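The Long, Lovely Drift of Bikell

The first thing you hear on the new Bikell record is a tape machine starting up, a soft clunk and then a hum that slides into tune over four or five seconds. I have played those seconds more times than I'd like to admit. Then the bass arrives, warm and a little behind the beat, and the song is off down the road before you've found your seat.

The album is called Clotley, after the mill town where the band made it, and it is the best thing they have done by a wide stretch. It's their third in six years. The first two were sharp, bright guitar records, full of choruses that got to the point and left. I loved them both (I still put on the debut when I'm cooking). This one takes its time. Songs wander off, meet a string part, change their minds and come home in a different key.

Take "Talukder," which opens side two and runs past eight minutes. It starts as a waltz for electric piano and brushed drums, sweet enough that you could play it at a wedding. Around the halfway mark the drums drop out and a choir of clarinets comes in underneath, low and woody, like somebody opening the cellar door. When the drums return they're playing in four, and the melody you've been humming suddenly fits over them in a whole new way. I laughed out loud on the train the first time I heard it.

The band recorded at Susteo, a studio on the upper floor of the old dye works, over most of a wet March. They booked two weeks and stayed for nearly five. You can hear the building all through the record: a stairwell on the backing vocals of "Paper Route," rain on the skylight at the end of "Second Cousin," a door that somebody should have closed and thankfully didn't. The group kept a lot of first takes, mistakes included, and built the arrangements up around them afterward.

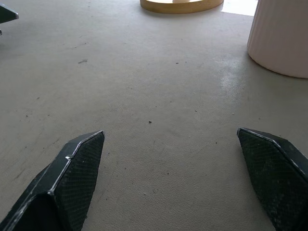
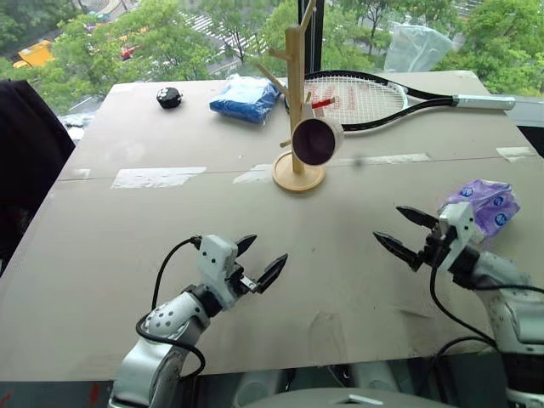

Top, a speckled gray floor; bottom, a mug tree on a table by the window.

What makes it all hang together is the singing. Bikell have always had three voices and tended to use one at a time, passing the lead along from song to song. On Clotley they sing together almost constantly, in close, slightly rough harmony, and the effect is wonderful. On "Salt for the Steps" the top line keeps cracking on the high note and the other two voices slide up to catch it. A fussier band would have fixed that. Here it's the moment you wait for.

The words have loosened up too. There's a song about a bus that no longer runs, and one about trying to return a borrowed ladder after a friendship has gone cold. "Ladder" might be the saddest thing on the album, and it has a handclap part! The closing track barely has lyrics at all, just a list of street names sung over a harmonium, getting quieter until the tape runs out.

It won't be for everyone who came in through the singles. The middle of side one sags a bit — "Weather Desk" goes around its riff a few times more than the riff can stand — and there's an instrumental that sounds like a sketch for something better. I found I didn't mind. Records this generous can afford a slow patch, and by the fourth or fifth listen I'd begun to look forward to the breather.

I saw the band play the whole album front to back in the town itself, in a hall that holds 172 people and was packed to the walls. They brought the clarinets. They brought the harmonium, too, which wheezed so loudly during the quiet bits that the front rows started giggling, and then the singers did. "Talukder" went on for eleven minutes and could have gone on for twenty. When the street names came around at the end, people sang back the ones they lived on.

Clotley is out now on vinyl and download, with a first pressing of 1207 copies in a plain blue sleeve. A short run of theater dates follows in the new year, clarinets included.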